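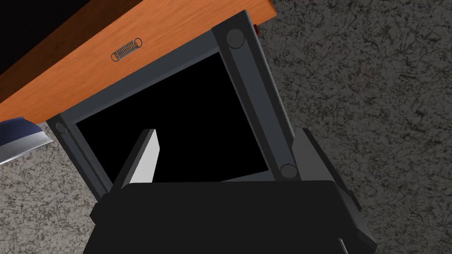 Pale grey on the left, charcoal on the right.

I've finally picked the colours for the back bedroom and I am so pleased with them! After 12 sample pots (yes, really, and I'd have bought more) I went for a soft grey called Gatau on three walls and a proper deep charcoal, Umelitz, behind the bed. Everyone warned me that dark paint would shrink the room. It does the opposite – the corners sort of melt away in the evening and the whole place feels calm.

Saodah Saragih at the paint shop in Ferkham talked me into matt for both, and I could hug her. Our old plaster has lumps all over it and they've all but vanished. Two coats of the grey, three of the charcoal, and a small roller for the last one so you don't get those shiny tram lines.

The lot came to £69 with brushes, which leaves me a bit for curtains. I'm thinking mustard, or maybe a rusty orange if I'm feeling brave by September. The skirting still needs doing and I've only got as far as sanding behind the door.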